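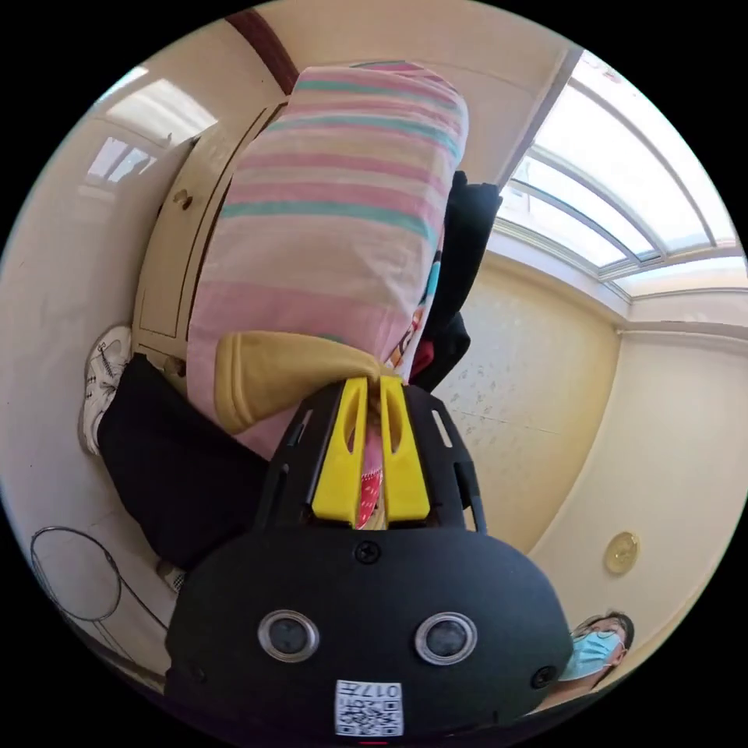

Fig. 4. Black hand-held gripper with two yellow fingers.

Section 4: Setting up your packing list in Lasum

Revised April 6, 2022

By now you should have a trip saved in Lasum with at least one outbound journey and one place to stay. If you don't, go back to Section 3 and do that first, as the packing list borrows its dates from there and will sulk with a grey banner until it finds them. Everyone else, put the kettle on and carry on. We've used a week in Bindero by way of the Elloretti night ferry for all the steps below, so where you see those names, think of your own trip.

Making the list

1. Open your trip and tap Things to take. On a tablet this sits down the left-hand side, and on a phone it is under the little suitcase at the bottom.

2. Tap Start a list. Lasum will ask whether you want a blank list or one built from the trip. Choose the second if it's your first go, you can always throw out whatever you don't want (most of us have no need for a sink plug, but it's in there for those who do).

3. Type in how many people are travelling. Each person gets a column of their own, and anything you all share, such as plug adaptors and sun cream, goes in the wide column at the top.

4. Pick your bag. If you have the Hepburn cabin case, choose it by name and its size fills in by itself. For any other bag, choose My own bag and type in the height, width and depth, wheels included please!

5. Tap Save. The list now shows on the front page of your trip with a row of empty tick boxes.

Note: A list built from the trip looks at the month as well as the place. If you move a Bindero holiday from summer to November, Lasum offers to swap the sandals and beach towel for a waterproof and thicker socks. It won't change anything until you tap Accept, so have a good look through first. 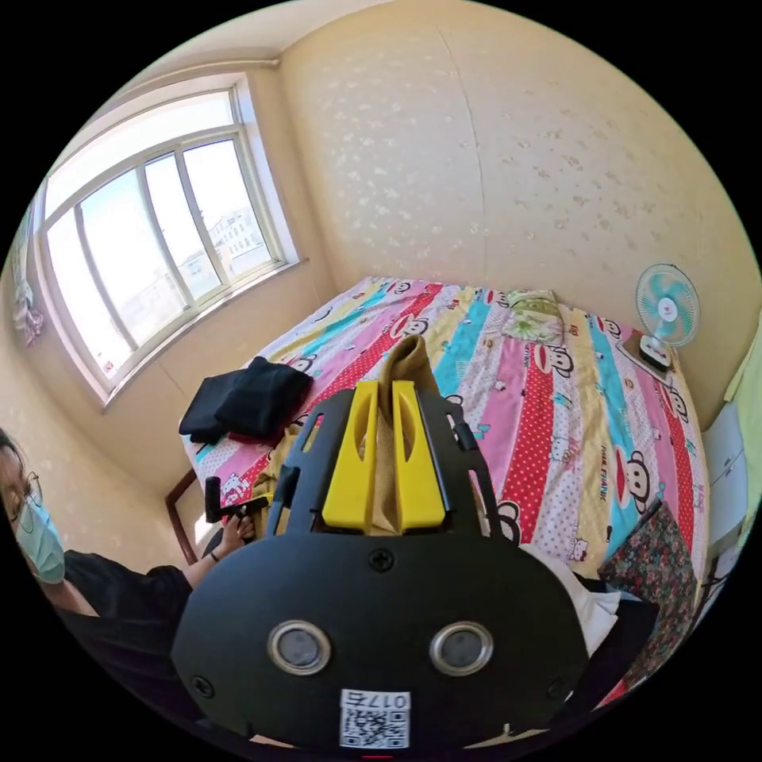
Clothes are the part of the list people most often want to change, and the easiest way to do it is with the real things in front of you. Open the Clothes group before you begin, then get everything out of the wardrobe and put it on the bed. A striped quilt like the one in Fig. 5 makes a cheerful background, though small patterned things do tend to vanish on one, so plain items such as socks and vests are better put down first where you can find them again. Pick up one piece at a time, add it with the plus button, and move it over to the chair once it's on the list.

Adding weights

You don't have to weigh anything, and plenty of people travel happily for years without doing so. If your ticket has a strict limit, though, it's well worth the bother.

1. Tap any item and choose Add weight.

2. Type the weight in grams, numbers only. A light jumper might be 440, for instance. Don't add a g or a full stop, or the box turns pink and you'll have to type it again.

3. If you're taking several of the same thing, change Quantity instead of adding it over and over. Set it to 4 and Lasum does the sum for you.

4. Look at the bar along the bottom. Green means you're comfortably under your allowance, amber means you are close, and red means something has to stay at home.

Caution: The allowance in Lasum is the one you typed in Section 2 and is not checked against your ticket. Operators change their limits, sometimes between the outward and the return leg, so please read your booking again before you set off.

Caution: Taking a person off the trip also deletes their column, ticks and all. There is no undo for this. If they might still be coming, use Hide instead.

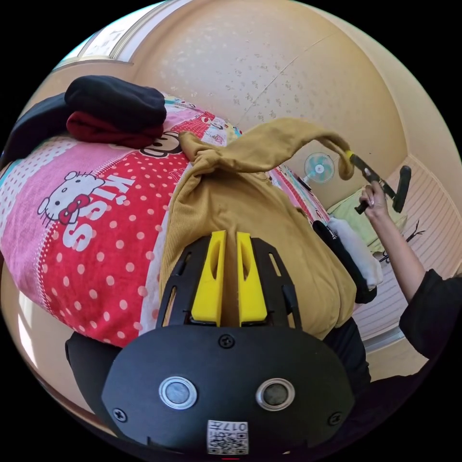

Fig. 6. Mustard-yellow corduroy on the bed, one long sleeve lifted.

Ticking things off

Tick each item as it goes into the bag, not when you've merely thought about it. Press and hold an item to mark it Last minute, and it drops to a short list of its own that pops up on the morning you leave. Toothbrushes, chargers and the book you are halfway through all belong there.

For the journey home, tap Turn list round. Your ticks are cleared, anything marked Used up is left off, and you can add whatever you've bought along the way. Sharing the list with the rest of your party is covered in Section 5.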